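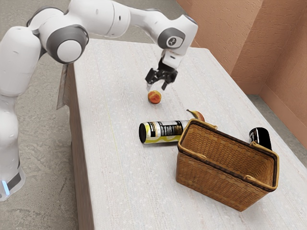 When one partner earns more

In our last issue we asked readers to write about money between two people who live together. Many of you wrote about the same situation: the woman earns more than the man, and both say it is not a problem, but after some time it becomes a small problem every week.

I know this from my own home. When my wife and I moved to Mapplebeck, I had no work for 14 months. She paid the rent, the groceries and also my language course. I was grateful, and I was in a bad mood almost every day. I did not tell her why. I told her that the flat was too cold, or that her mother telephoned too often. Later I understood that I was ashamed to ask for money when I wanted to buy shoes.

A reader from Grelwood writes that he and his girlfriend split every bill in half, although her salary is nearly double. He says it is fair. But he also says that he refuses dinners and weekends away, and she thinks he does not want to spend time with her. In my opinion this couple should talk about proportion. If one person brings home two thirds of the money, this person can pay two thirds of the common costs, and both keep something for themselves.

Another reader asked if he must tell his colleagues. No, you must not tell anybody if you don't want to - it is a private matter. But please don't make jokes about it in front of her. She hears them, even when she laughs.

What helped in our case was quite boring. We opened one shared account for the flat and the food, and we each kept our own account for the rest. On the first Sunday of the month we look at the shared one together, with coffee, and we try to finish before the cups are empty. The first few times we quarrelled. My wife had the habit of explaining the numbers to me as if I were a child, and I had the habit of looking out the window. We had to say both things aloud before it got better.

I work again now, and she still earns more. I do most of the cooking on weekdays and I have learned to accept a present without calculating its price.

If you have a different arrangement at home, please write to us. We would especially like to hear from couples where the earnings changed places more than once. The letters will be printed in the January issue, without names if you prefer.

© Triltinus Newsletter, Mapplebeck | Contact the editors | Back to top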